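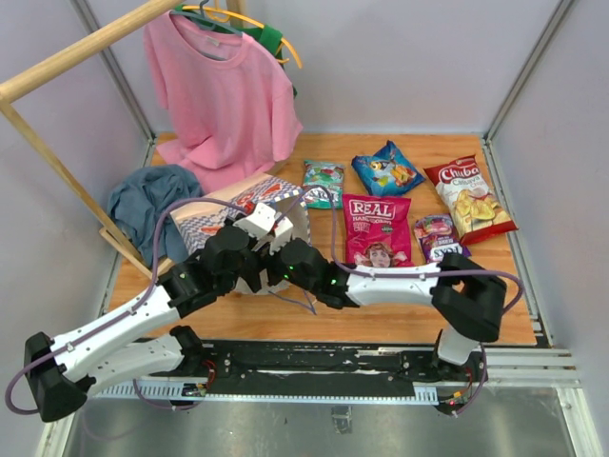 Figure 2. Two-arm workspace with an open paper package on the tabletop and a wooden garment rack at upper left.

3.2 Thrust Chamber Pressure Oscillations During Start

The start transient of the Trollora upper-stage engine was examined with the propellant feed system held in its flight configuration. Earlier work on this engine (Benjelloun, Section 2 references) treated the feed lines as rigid and assigned all of the low-frequency content in the chamber pressure signal to the injector. That assumption gave acceptable agreement at full thrust but placed the first peak too late during start, when the oxidizer dome is only partly filled and the line behaves as a compliant volume.

In the present model the oxidizer line is divided into short segments, each with its own compressibility and wall stiffness. The main valve is represented by a measured flow coefficient curve. The dome is treated as a single volume with a vapor fraction that falls as liquid enters. Chamber gas temperature follows from the mixture ratio at each time step, using tabulated equilibrium values. Heat transfer to the dome wall is included, but axial conduction along the injector body is neglected, and so is any gas dissolved in the propellant.

Two quantities had to be fitted: the effective vapor fraction at valve opening and the loss coefficient of the dome inlet. Both were adjusted against a single hot-fire test and then left unchanged for all later runs. No further tuning was applied to match individual pressure peaks.

The test data were taken on the Dokness stand with flush-mounted transducers in the chamber, the oxidizer dome, and the line upstream of the main valve. A fourth transducer, placed near the tank outlet, showed drift after chilldown and was not used. Signals were low-pass filtered before comparison with the model. The same filter was applied to the computed pressures so that any phase shift would be common to both.

Computed and measured chamber pressures show the same sequence. Pressure rises slowly while the dome fills, jumps when the vapor pocket collapses, and then rings down toward the steady value. The dominant frequency during ring-down is around 55 Hz in the test data. The rigid-line model does not reproduce this component at all. With line compliance included, the computed frequency falls slightly below the measured one, and the damping is too weak in the last part of the transient. The weak damping is probably due to the steady friction term, which underestimates losses in rapidly reversing flow. An unsteady friction correction was tried for the longest line segment only and moved the decay rate in the right direction, but it made the solution sensitive to step size.

Grid dependence was checked by repeating the reference case with 1011 line segments. The time of the first peak did not change within the sampling interval of the data system. Coarser grids smeared the pressure jump in the dome and reduced its height, although the ring-down frequency was almost unaffected.

The influence of valve opening rate was then studied. Slower opening lowers the first peak, but it also extends the period at low injector pressure drop, where coupling between the chamber and the feed line is strongest. For the slowest ramp considered, the oscillation grew for several cycles before decaying. The El-Sayed stability criterion, evaluated with the local pressure drop, predicts growth over the same part of the ramp. Results for the fuel side are given in Section 3.3, where the Romach valve data are used in place of the flow coefficient curve adopted here.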